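Minutes of the stores and workroom meeting, August

Held in the back workroom, 10.00 start. Present: stores, workroom, packing and the office. Apologies from deliveries, who sent a note (see item 5).

1. Minutes of the last meeting

Agreed as correct, apart from the order number for the Namari shelving, which should have read 301. The office will change the file copy.

2. Matters arising

The shelving has come and is up along the far wall. One bracket was missing from the delivery and Namari have promised to send it. Until it arrives the end bay is to be kept for light items only.

The stiff door to the yard has been planed and now shuts. It still needs a coat of paint on the bottom edge. Workroom to do this before the weather turns.

3. Block and stick sets

Packing reported that the sets for Janano are behind. The order is for 100 sets and 7 have been checked and bagged so far. The main delay is in sorting. The blocks and sticks came back from Awasthi in mixed sacks, with short and long pieces together, and each set has to be made up by hand.

Workroom asked whether Awasthi could be told to sack the pieces by size next time. The office has asked already and was quoted an extra charge. It was felt the charge was fair for the time saved, and the office will accept it for the next batch.

There was some discussion about the dark green pieces. Packing find that the long and the short ones are easily confused when they are lying at different angles, and two bags had to be opened again last week. It was agreed that pieces should be laid against the marked strip on the bench before going into a bag. The reddish-brown sticks have given no trouble.

Janano have been told to expect the sets in two deliveries. They were content with this as long as the first reaches them by the end of the month.

4. Sorting bins

The grey metal bin is back in use on the wooden table and stores wished to know if it should stay there or be replaced along with the plastic tubs.

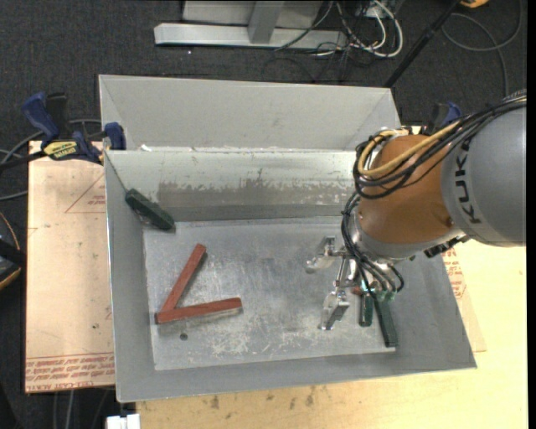
Packing were in favour of keeping it. The sloping sides mean that pieces can be reached without leaning over, and the weight keeps it from sliding about. The tubs move whenever anyone knocks the table.

Workroom pointed out that the bottom is well scratched and the back wall is worn in a long patch across the middle. It was agreed that this makes no difference to the sorting. Stores raised the noise when pieces are dropped in. A liner was suggested, either thin felt or an offcut of carpet. Packing thought felt would collect dust and be a nuisance to clean. Workroom will try a piece of rubber matting and report back.

There is a small hole in the bottom. Nothing in the present sets is small enough to go through it, but the pegs for the winter sets may be. Workroom to cover it before those are started.

Prurnico have quoted for 4 new bins of a similar shape. The office thought the price high. After some discussion it was agreed to order one only, and to look at the matter again when it has been used for a few weeks. The split tubs are to be thrown out. The sound ones can go to the stationery cupboard.

Stores asked that bins be emptied at the end of each afternoon. Pieces left in overnight have been getting mixed with the next day's work, and this has added to the confusion over sizes.

5. Deliveries

The note from deliveries asked for boxes to be stacked no higher than shoulder height by the yard door. Agreed. It also asked for labels to be put on the short end of the box, as the long side cannot be read once the van is loaded. Packing will do this from now on.

Collection will move to 15.30 for the rest of August.

6. Floor and cleaning

The dark carpet in the workroom shows every bit of sawdust. The vacuum cleaner has been mended and is kept behind the door. Whoever finishes last at the table is to go round it. The office will find out what it would cost to have the whole carpet cleaned, and will ask whether it can be done over a weekend.

7. Any other business

The kettle in the back room has been switching itself off before it boils. Office to buy another, up to the usual limit.

Workroom asked for a second pair of bench scissors. Agreed.

Actions

Office: accept the Awasthi charge, order one bin from Prurnico, chase Namari for the bracket, carpet cleaning price, kettle, scissors.
Workroom: rubber matting, hole in bin, paint on yard door.
Packing: box labels, marked strip on bench.
Stores: clear out the split tubs.

The meeting closed at 11.15. The next will be held in the same room at 10.00, after the first Janano delivery has gone out.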